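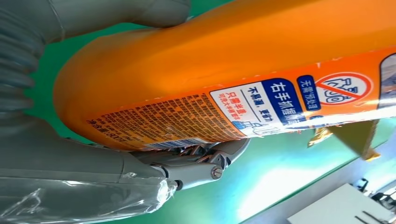
Photo credit: Drikar

OK quick one, I have to be out the door at 4 and there's a load in the washer that somebody (me) has to move over. So, laundry. Specifically, can a machine do it yet. I get this question every time I post anything with a robot hand in it, and the emails all come down to the same thing: when do I get one and will it do my socks.

Short answer, no. Longer answer, parts of it, sort of, on a good day, with the right bottle.

I keep coming back to the bottle. Everyone wants to talk about folding. Folding is the famous one, folding gets the videos. But think about what you do before any of that. You grab the detergent. Big slick plastic thing, heavy when it's new and floppy when it's almost gone, the weight all sliding to one end when you tip it. Mine has a drip down the side that never goes away. You grab it without looking, with a phone in the other hand. Try writing down how you do that. I tried last Thursday and gave up after half a page.

The orange one in the photo has small print in Chinese bragging that it isn't slippery and takes less effort to hold. Plus a line for "right-hand grip." I love that. Somebody at a detergent company sat down and thought about hands. Human ones, presumably, but I'll take it. Packaging is going to matter way more than people think, and I'd bet money that a lot of "robot progress" in the home is going to be lids and handles changing shape a little bit every year until the machine has an easier time of it. Dishwashers did this to plates. Robot vacuums did it to my rugs. (Goodbye fringe.)

Speaking of. I paid 394 dollars for a robot vacuum, the Vodance, and it's the only real household robot I own. It's fine! It does the hall. It gets stuck under the same chair every single time and I've moved the chair, so I guess I work for the vacuum now. But notice what it doesn't have. Hands. Everything that worked in the home so far worked by skipping hands. Washer, dryer, dishwasher, vacuum, the bread maker my sister gave me. A box with a motor and you do the putting in and the taking out. The putting in and taking out is the chore!! That's the part left over.

And that part is all grabbing. Grab the bottle, unscrew the cap, pour, stop pouring (underrated), cap back on, put it down somewhere it wont tip. I do it half asleep.
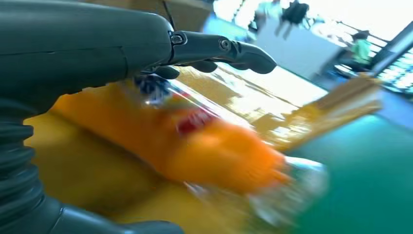 Then there's the bit where the thing you want is lying down instead of standing up. Stuff rolls. You reach for it, you nudge it with a knuckle, it goes three inches over and you just follow it, no thinking. A machine has to notice it moved, decide again, come back in. Maybe from a worse angle. Every one of those little corrections is time, and time is where the whole idea falls over for regular people. If it takes ten minutes to do what I do in ten seconds I don't mind so much at 2 a.m. when I'm in bed. I mind a lot if I'm standing there watching. So maybe the answer for homes is slow robots that work nights. Noise though. My dog would lose it.

The other thing I get asked about is stores and shop floors, and I think that's where it goes first. Less mess. Same bottles, same shelf, same height, and if something gets dropped nobody's toddler is under it. A reader who packs orders at Hegazy wrote me a long one about this (thank you, I read all of it, sorry I'm slow to answer). Their list of items was 2,474 products long last she checked and she says the big square boxes would be the easy part. It's the bottles. The tubes. Shiny bags that slide off each other. Anything with a pump top. She can tell by feel when a cap isn't on right, before it ever gets in the carton, and she doesn't know how she'd teach that to a new hire, let alone a machine. They just sort of pick it up in the second week.

I asked her what she'd hand over first if she could. Restocking, no hesitation. The bending. Her knees are done with the bottom shelf. And I think that's a better question than "can it do the job" because the job is fifty things stuck together and some of them are horrible and some are the nice part of the day. She likes the taping. Keep the taping!

Also two hands. I don't see this get enough credit. Most of the older demos were one arm, picking one block out of a bin. You and I hardly ever do anything with one hand except coffee. One holds the middle and the other takes the end, and you swap without deciding to. Once you have two hands working on one thing they have to agree about where it is, and if one pulls a little, the other has to give a little. It's like carrying a couch down stairs with somebody. You know how that goes. 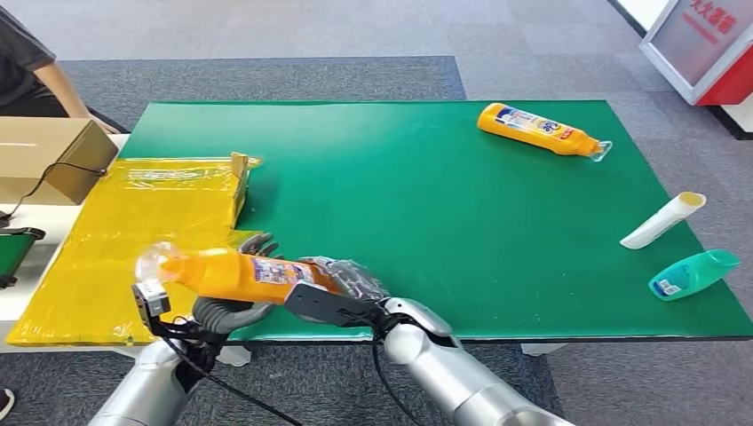 MALTSTEAD, August

Right, back, the load is in the dryer. Forgot a sock. It's on the stairs and it's staying there.

Where was I. Two hands. Both on the one orange bottle up there, one around the middle and one at the bottom end, and it's off the board, in the air. I've looked at that for way too long. It's such a normal way to hold something. My kid holds juice like that. I don't know what came next and I'm not going to pretend a photo tells you if a thing works, but as a way to hold a heavy bottle, yeah, I'd do it the same.

And the rest of the table is the test for me. Another orange one on its side, a turquoise bottle, a white tube, the crinkly yellow plastic off to the left. Looks like my laundry shelf after somebody went looking for the stain stick. If you want me to believe in chores, show me that kind of table. Stuff lying any old way. I've seen enough cubes.

So, yet? My own scoreboard, no science in it. Lifting a bottle: getting there. Pouring the right amount: ask me again later. The bottle says half a cap and I've never once in my life poured half a cap, so I'm not judging. Finding the other sock: no. Knowing the blue sweater doesnt go in the dryer: also no, and in fairness that one's beaten me twice.

What would I pay? People ask that too. For a laundry machine with hands that really did the whole thing, floor to drawer, I'd pay 50 bucks a month and grumble. More than that and I'll keep doing it myself with a podcast on.

Dryer's buzzing. More on folding next time, I have a whole rant about fitted sheets.

Contact | Copyright, all rights reserved | Back to top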